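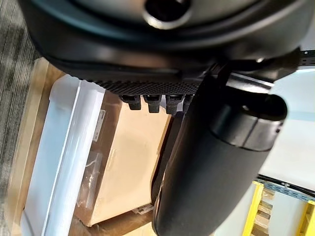 What size of carton does the Druvberg tub hold without the rim getting in the way?

Anything that sits flat on the base with a finger's width of clearance on each side. Larger cartons will go in on an angle, but then they catch on the rim when you lift them out.

Druvberg open tub, translucent white -- long-term review
Reviewed by Bimla Nautiyal
Posted 1/26/19

I bought five of these from Aranda in April to replace the open pallets we had been using for incoming cartons. They have been in daily use in our stockroom ever since, on low-pile carpet, next to the yellow cabinet where the hand tools are kept. We have not used them outdoors or in a cold store, and I can't comment on either.

Construction. Single-piece plastic with a thick rounded rim. The wall has some flex when the tub is empty and very little once there is a load against it. The base is moulded with rectangular ridges and a row of circular dimples. The ridges stiffen the floor but also collect grit and bits of tape. A stiff brush clears them; a vacuum nozzle does not reach the corners.

Rim. The best part of the design. It is wide enough to grip with gloves on and has no sharp flash along the underside. I checked all the tubs with a fingertip and found one rough spot, which came off with a deburring tool. 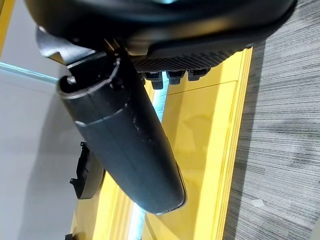
Colour is the other point worth checking before ordering. The translucent white lets you judge whether a tub is full from a few steps away, but you will not read a carton label through the wall. Olga Segura, who does our receiving, wanted the opaque version in grey. I would stay with the translucent. It also shows scuffs less than I had expected.

Labels. Paper labels hold well on the outer wall and peel off in one piece if warmed first. Cold, they tear and leave adhesive behind. Eucalyptus oil removes the residue without clouding the plastic.

Handling on carpet. An empty tub slides easily. A loaded one drags and will ruck a loose mat. On a timber pallet it sits flat, provided the boards are even. I had one rock on a pallet with a raised board and fixed it by turning the tub end for end.

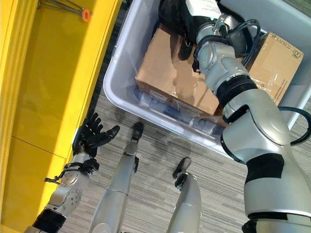

Druvberg tub with two cardboard boxes inside, the larger one taped across the top.

Compared with the Gisitz. The Gisitz tub has straighter walls and takes square cartons better, but the rim is thin and it bites into the hand. It also costs 14 dollars more per unit. For mixed carton sizes I prefer the Druvberg.

Faults to date. One hairline crack at a rim corner after a drop onto concrete. It has not spread. Aranda replaced the tub in eight days -- no argument, but they did want the batch number, so copy it down before you stick anything over it.

Rating: 8 out of 10. Points off for the base ridges and for the lack of a matching lid.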